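bridge stuff again, sorry

Quick one before work, well it was going to be quick. For anybody who missed the last post, the county wants to close the low road over the Barar dam, the one half of us use to get to Tivilard, and they had the public meeting last night. I went. I have notes, mostly on the back of a feed store receipt.

So. The room was full. Standing along the back wall full. Marites Pascual ran it and she was fair, I'll give her that, she let people finish. Started at seven and I got home after ten.

What they're saying: the spillway gates stick. Two of the 4 won't open all the way and when the lake comes up fast the water goes over the apron, right next to the road. Bernardo Vieira is the engineer and he had slides, way too many slides, but the one that got me was the guardrail posts. The dirt's gone from under them. You could see daylight. I drive past those posts every morning with a coffee in one hand.

What they want: close the dam road to everything but foot traffic and bikes, starting in November, until the gates are fixed. No end date. When someone asked for one he said he'd rather not guess. Groans.

The detour is the part I care about. Up through Dimaculangan and back down the ridge, which is 10 extra miles each way for me. More for the folks on the lake side. Amado Abella drives the school bus and he stood up and said he's got 3 kids on that side who'd be getting on in the dark, and he's not taking a full bus down the ridge if there's ice. Fair. Big clap for that.

Then Sándor Szalai, who has the boat ramp, wanted to know why the lake can't just be kept lower all winter so the gates don't matter so much. I thought that was a good question? The answer was long. Something about the downstream farms having rights to a certain amount by spring and if it's a dry winter there's no getting it back. I think. I wrote down "farms / spring / NO" and underlined it so that's what you get.

The petition against the closure has 129 names on it as of last night. Mine isn't one of them and I got a look from my neighbor about it. I don't know. I hate the detour. I hated those posts more.

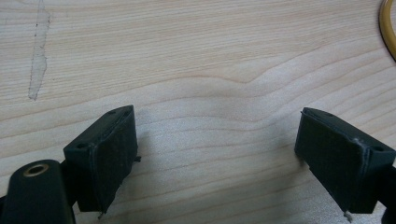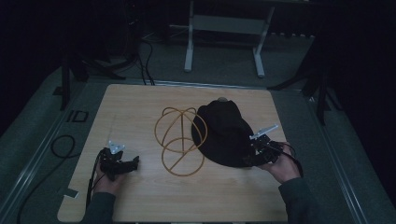
Pale wood tabletop in both, the black hat and the wire hat frame are in the second one.

OK back to it. Stuff I wanted to ask and didn't get to:

Who's paying. The county says the state, and the state rep wasn't there. Rosalinda Saludo from the town board said there's a grant application in, with a firm called Zornness doing the gate drawings, but no money has showed up yet. So we could close the road and then sit there waiting on a check.

Ambulances. They'd be going the long way too. Somebody yelled it from the back and it kind of got talked over. I'd like that answered in writing.

The ridge road itself. It's in lousy shape at the second curve and now they want to put everybody on it. Vieira said it would be "looked at." Looked at by who, when.

Comments are open with the county clerk till the end of the month. You can mail it or drop it off, and they said letters count more if you put your actual route and how often you drive it, so do that. I'm writing mine tonight. I think I'm going to say close it but give us a date, and fix the ridge first, and plow it before the bus goes out.

If you were there and I got something wrong tell me. I missed a chunk of the fisheries guy becuase I was moving my truck.

Gotta run, I'm already late and yes I'm taking the dam road.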